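Litter and Storm Drains in Platthorpe: A Field Survey of Two Streets

Evdokia Spanos
Environmental Studies, Term Project
Submitted 2025-11-11

Summary

This project looked at litter near storm drains on two streets in Platthorpe, Cileck Street and Rennie Avenue. The goal was to find out what kinds of litter collect at the drains, whether the mix differs between a shopping street and a residential street, and how street sweeping affects it. Over 30 days in September I recorded 1306 pieces of litter. Cigarette butts and food wrappers were the most common items on both streets. Cileck Street had more litter overall, but Rennie Avenue had more litter sitting directly on the drain grates. The main reason seems to be leaves, which hold litter in place over the grates.

Background

Storm drains in Platthorpe carry rainwater from the street to Pletley Creek. The water is not treated on the way. Anything small enough to fit through the grate goes into the pipe, and larger items stay on top until they are swept up, blown away, or broken into smaller pieces by traffic.

I picked this subject after walking along the creek last spring and seeing how much trash was caught in the branches below the outfall. Most of it was too damaged to identify. Studying the litter while it is still on the street makes it easier to tell what it was, and it also shows which blocks it comes from.

The two streets are a few minutes apart on foot and drain to the same outfall. Cileck Street has a bus stop, two takeout restaurants, a laundromat, and a row of small shops. Rennie Avenue is mostly single-family houses with large maples along the curb. Both are swept by a city truck, though not on the same schedule.

Research questions

The project had three questions.

What types of litter are found within one meter of the storm drains on each street?

Is there a difference between the two streets in the amount and type of litter?

What changes after the sweeping truck has been through?

Method

I marked out survey areas at the drains on each street. A survey area was a half circle reaching one meter out from the curb side of the grate. I used chalk for the first few visits, but it washed off in the rain, so I switched to a piece of string tied to the center bar of the grate.

Each area was visited once a day in the late afternoon. I recorded each piece of litter larger than a fingernail on a paper form with these groups: cigarette butts, food wrappers, paper and cardboard, plastic bottles and caps, cans, glass, cups and lids, and other. Items lying on the grate itself were marked with a G. Leaves were not recorded as litter, but I gave each drain a leaf score of none, light, or heavy.

Items were removed after they were recorded so that they would not be recorded again the next day. I wore gloves and used a litter picker with a long handle. Broken glass went into a separate container with a lid. I did not step into the road to reach anything, which means a few pieces on the traffic side were missed.

Weather was noted for each visit as dry, light rain, or heavy rain. I did not have a rain gauge, so this is a judgment.

Results

Cigarette butts were the largest group on both streets. On Cileck Street most of them were at the drain closest to the bus stop. On Rennie Avenue they were spread more evenly between drains.

Food wrappers came second. On Cileck Street these were mostly napkins stuck to wrappers, sauce packets, and straw sleeves. I had to decide early on whether a napkin stuck to a wrapper was one item or two, and I recorded it as one. On Rennie Avenue the wrappers were mostly from candy and granola bars, and there were more of them on school days.

Paper and cardboard was the group that changed most with the weather. After heavy rain there was almost none, either because it had gone down the drain or because it had turned to pulp. The forms for those days probably make the street look cleaner than it was.

Cans and glass were uncommon on both streets. Cans may be picked up by people who return them for the deposit, but I did not test this.

On Cileck Street, litter was low right after sweeping and came back to its earlier level within 2 days. On Rennie Avenue the truck often could not reach the curb because of parked cars, and sweeping made little difference at those drains.

Drains with a heavy leaf score had more items marked G. The leaves formed a mat over the bars and small items that would have fallen through stayed on top. This was clearest at the corner drain on Rennie Avenue, where the mat was thick enough to cause a puddle after rain.

Bottles and caps

Plastic bottles were fewer than I expected, but they take up a lot of space on a grate and they float. Caps were often found without bottles and bottles without caps. A bottle with no cap can fill with water and sink in the catch basin, while a capped one is more likely to travel down the pipe to the creek. Caps by themselves are small enough to fall through the bars on both streets. Labels are useful because they stay readable for a long time, and drink bottles with printing in several languages came up during the project.

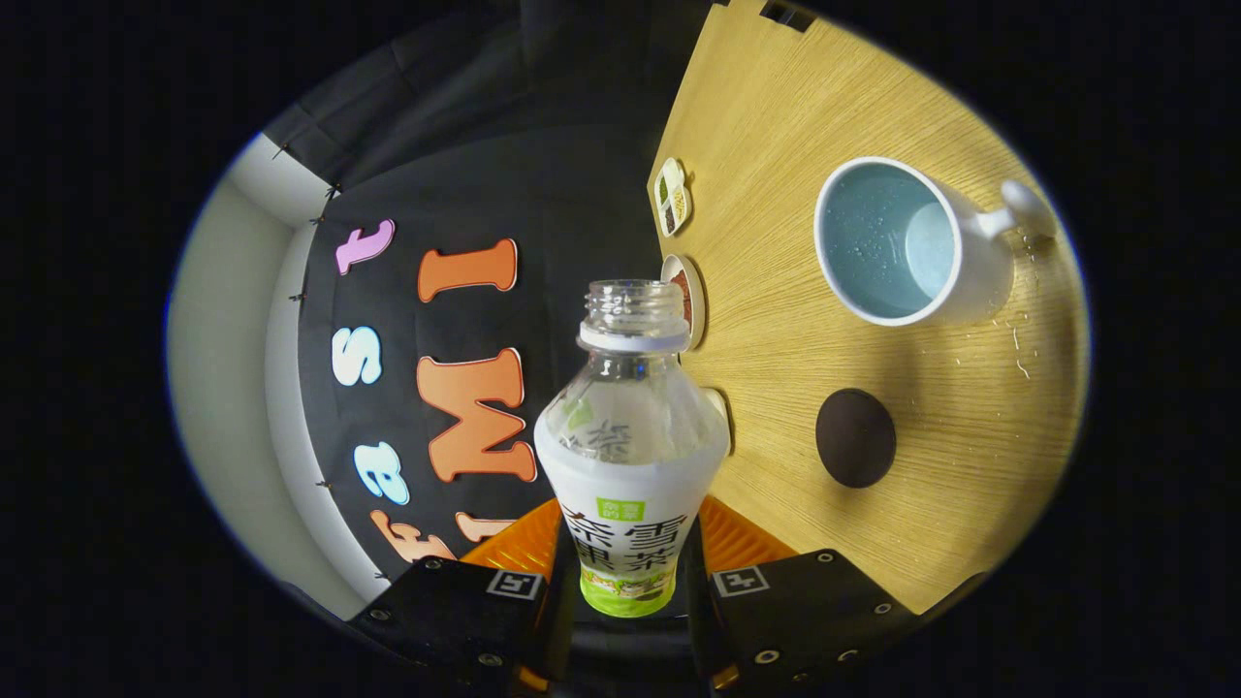 Discussion

The results for Cileck Street fit what I expected. Places where people wait or eat have more litter, and sweeping helps for a short time. A trash can at the bus stop would probably do more than an extra sweeping day. There is one at the laundromat, but it is on the other side of the street and people waiting for a bus are not likely to cross over to use it.

Rennie Avenue was more surprising. I had planned to use it as the clean street for comparison. It did have less litter in total, but more of it was in a position to reach the creek with the next storm. Clearing the leaves would help with flooding, but it would also let small litter fall through, so the litter should be picked up first.

Limits of the study

The survey covered one month in early fall. Leaf fall had only started, and the results would be different in November or in summer. All records were made by one person, so there was no check on how I sorted items. Removing litter each day also changed the streets I was studying, and the drains may have looked worse if I had left them alone.

Cost and next steps

The city offers a small neighborhood grant of up to 3000 dollars. A trash can with a lid at the bus stop and printed notices asking residents to move their cars on sweeping days would fit within that. If the project is repeated, I would add a mesh basket under one grate on each street to see what falls through, and ask a second person to sort the same items separately.

Materials used

Litter picker, work gloves, string, chalk, clipboard and paper forms, lidded container for glass, trash bags, spreadsheet for totals.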